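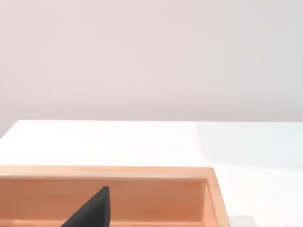
Jan 15, 2024
by Bullevska

Second trial of the rye starter from the Heltier flour. I fed it with 60 g flour and 60 g water, then left it covered on the shelf. After the night it rose well but the smell was too sharp for me. The first loaf needed 78 minutes in the oven, and the middle was still a little sticky. Resley flour took less water in the autumn, so I will go down to 33 g of starter next time and keep the same salt. Please do not use the jar with the blue lid, it is for the March test. Still to buy: baking paper, coarse salt.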